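Ticket 283: Product photos missing from order confirmation emails
Project: Fostska web shop
Component: mail templates, image resizer
Reported by: Lonmont store
Assigned to: Torben Petersen
Status: Closed

Initial report

Customers who order from the knitwear category get a confirmation email with a blank box where the product photo should be. Order number, sizes, prices and shipping address are all correct. Photos for the same items show up normally on the website. The store first heard of it in March, after the move to the new mail server.

Steps to reproduce

Place a test order for any cardigan or sweater. Open the confirmation in a desktop mail program with remote images allowed. The photo box stays blank. Repeat with an item from the footwear category. The photo loads.

Log

09:10 Reproduced on staging with two mail programs and one webmail account. Remote images were allowed in all three. Same result each time.

09:25 Checked the mail server. Messages leave with the HTML part intact, and the image address is present in the source. The server move is probably unrelated. Left the server settings alone.

09:40 Copied the image address from a failed message into a browser. The page shows the photo. Requested the same address from the command line and got a 403. The difference is the session cookie, which the browser had from an earlier login to the shop admin.

10:05 Went through the resizer settings. Footwear thumbnails are written to the public folder. Knitwear thumbnails are written to a folder that requires a login. The folder path is set per category, and the knitwear path was last changed during the Akia import.

10:20 Ran the resizer again on a hidden knitwear item to rule out damaged source files.
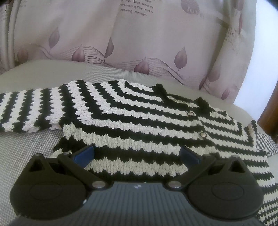

10:35 Thumbnail generated without errors at all three sizes, and again landed in the restricted folder. Source files are fine. The path setting is the cause.

10:50 Changed the knitwear path on staging to match footwear. New thumbnails go to the public folder. Existing ones do not move on their own and have to be rebuilt.

11:15 Ran the rebuild job on staging. 271 items processed, 38 failed. The failed items all have a space at the end of the file name, left over from the supplier list sent by Ackermann. The resizer removes the space when saving but not when building the address, so the two no longer match.

11:40 Added a trim step to the address builder. Ran the job again for the failed items only. No failures.

13:05 Applied both changes to the live shop and started the full rebuild. The job finished in 33 minutes. Load on the server stayed normal.

13:50 Sent test orders from the live shop. Photos load in both mail programs and in webmail. Requested the addresses from the command line with no cookie and got a 200 for each.

Notes for support

Emails sent before the fix point to the old folder and will stay blank. Do not resend them unless the customer asks. To resend, open the order, choose Messages, then Send again. The resend builds a new message with the new address.

Still open

The import tool can overwrite category paths without a warning. Moved to a separate ticket with low priority. Until that is done, check the path setting by hand after every import.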